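Isar Planner 2: review after a month with the kitchen scenes
Posted 7/13/25
Filed under: Software, Motion planning

I do small appliance tasks in simulation. Doors, knobs, levers, that sort of thing. Since June I have been running Isar as the planning layer for all of it, after two years on Cistonier. The test task for this review is the toaster lever, which I use for every planner I try. It is short to describe and easy to get wrong.

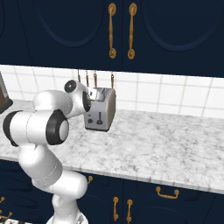
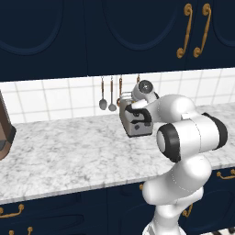 Toaster task, navy kitchen, two views.

Isar installs as a single package and reads the same robot description files as most other tools. I was planning on my own scene files within an hour. The only snag was the collision meshes. Isar wants convex pieces and will split anything else for you, but the default split is coarse. Mine filled in the slots on the toaster, so the planner treated the top as a solid block. Set the split to "fine" in the scene config before you do anything else. The manual mentions this on the last page of the setup chapter, and it should be on the first.

Planning speed

I ran 2000 planning requests, with the start pose of the arm changed each time and the toaster moved a little along the counter. Median time to a first valid path was 40 milliseconds on my desktop. Cistonier took 67 on the same requests. The slow cases are a different story. When the goal is close to a wall or under a cabinet, Isar sometimes goes quiet for several seconds and then returns a path with a large swing of the elbow in it. Cistonier is slower on average but I never had to wait that long for it.

If you have a lot of clutter near the goal, turn on the "seed from last" option. It starts from the previous solution and got rid of most of the long waits for me. It is off by default.

Contact moves

Most planners stop at the point where the gripper meets the object and leave the rest to you. Isar has a contact segment type. You give it a direction, a force limit and a travel distance, and it hands over from position control to force control at the start of the segment. For a lever that is all you need. I wrote the whole push in eleven lines.

The handover has a small bump in it. You can see it in the joint torque log as a spike on the wrist. Lowering the approach speed makes it smaller but doesn't remove it. In simulation I don't mind. On hardware I would want a filter there, and Isar doesn't have one yet.

Perception input

Isar takes object poses from whatever you use. I feed it from Aebischer, which has a ready-made bridge, and that part worked the first time. You can set a pose uncertainty for each object and the planner will keep more distance from the ones it is less sure about. This is the feature I would miss most if I went back. Shiny surfaces give me noisy poses, and before this I was padding every mesh by hand.

One warning. The uncertainty setting is in meters for position and degrees for rotation. Everything else in the file is in radians.

The viewer

The viewer is the weak part. It shows the path, the collision pieces and the contact segments, and you can scrub through time. It can't compare two paths side by side, it forgets the camera position when you reload, and it leaks memory. After a long session mine was using 3850 MB and had to be restarted. I ended up exporting the paths and looking at them in Hasen.

Error messages are better than they used to be. A failed plan now tells you which pair of bodies collided and at which step. It still says only "no solution" when the goal can't be reached at all, so check your goal pose separately.

Should you switch

If your work is mostly picking things up and putting them down in open space, I don't see much reason to leave Cistonier. For levers, buttons and drawers, the contact segments save a lot of code and I am staying with Isar. The license is per machine, and build servers count as machines, so check that before you order.

Version tested was 2.1 on Linux. I have not tried the Windows build.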